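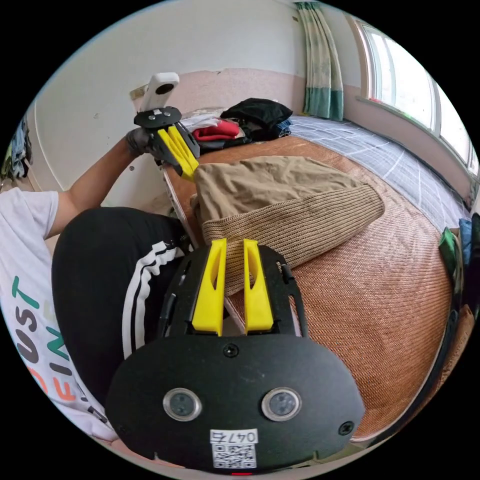

Figure 2. A bedroom with a woven mat over the bed.

3.2 What people sleep on when it gets hot

I went into this part of the study expecting to write mostly about fans. Everybody I talked to in Valtusov had opinions on fans (where to point them, whether to leave them on all night), and I had a whole page of questions ready. But Tadhg Carroll, who did the first round of interviews with me, kept coming back with notes on bedding, and after a while I gave in and rewrote the questionnaire.

We ended up with 50 households, split between Valtusov and the smaller town of Bekira. I asked each of them to keep a sleep diary for 3 weeks, filled in before breakfast if they could manage it. Plenty of them couldn't, and I've left the late entries in – they're messier, but throwing them out would have cost us most of the parents with small kids.

A woven mat laid over the bed (Figure 2) was something people brought up with real affection. They told us a sheet gets clammy by two in the morning and a mat doesn't, or not as fast. Several said they sleep straight on it, and others put a thin cotton cloth on top so the weave doesn't leave marks on their arms. I tried it both ways myself and I'm firmly with the cotton cloth people!

The diaries back some of this up. On the warmest nights, mat sleepers wrote down fewer wake-ups than sheet sleepers in the same town. I'd be careful with that, though. People with mats also tended to go to bed later, once the rooms had cooled a little, and Svend Bisgaard pointed out (fairly, and more than once) that bedtime could be doing a lot of the work. We didn't set the study up to pull those two apart, and I wish we had.

Windows were the other surprise. I'd assumed open was open, but people had whole routines – shut at noon, cracked at dusk, wide open only when the street went quiet. Noise came up nearly as often as heat in Bekira, where the bus depot is, and I take that up in Section 3.3.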